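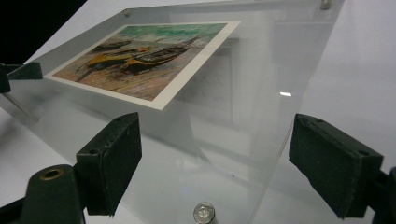
Picture card of beached fishing boats, mounted on clear acrylic.

Skastbridge Print Rooms, notes from the members' meeting, 31 March 2026

I took the minutes again, so please forgive the gaps (I was also pouring the tea for the first half). We had 42 members in the upstairs gallery, a lovely turnout for a wet evening, and we got going just after seven. The January minutes were agreed with one fix: I had written "etching press" where I meant "proofing press." Sorry about that!

The lease. Brendamier have offered us the ground floor of the old rope store for two more years at the same rent. Everybody liked the sound of that until we got to the clause on repairs, which would make us pay for the gutters. I said I'd be happy to sign if they fix the north side first, and most of the room felt the same way. We'll write back and ask. The vote was put off until we hear.

Lights in the long room. Nimex came to look and quoted for the whole ceiling or only the wall with the works on paper. The full job is more than we have. We went round and round on this one — I think half of us would live with the buzzing forever — but in the end we agreed to do the wall now and look at the rest next winter. Approved on a show of hands, with 2 against.

The De Bruijn gift. The family would like us to take the woodblocks as well as the prints, and I can't tell you how pleased I was to read that letter out. The catch is storage. The blocks need a dry room and ours smells like a boat. We accepted the prints tonight and asked for more time on the blocks. Someone suggested the map cupboard, and I promised to measure it.

Summer show. We're printing 700 leaflets, same size as last year, with the opening hours on the front this time. Hanging days still need people, mornings especially. The sign-up sheet is by the sink.

Any other business. The back door sticks, so lift it as you push. There was a long chat about whether dogs can come to openings. We didn't settle it, and it goes on the next agenda.

We finished at twenty past nine and I locked up. Whoever left a green umbrella, it's in the office.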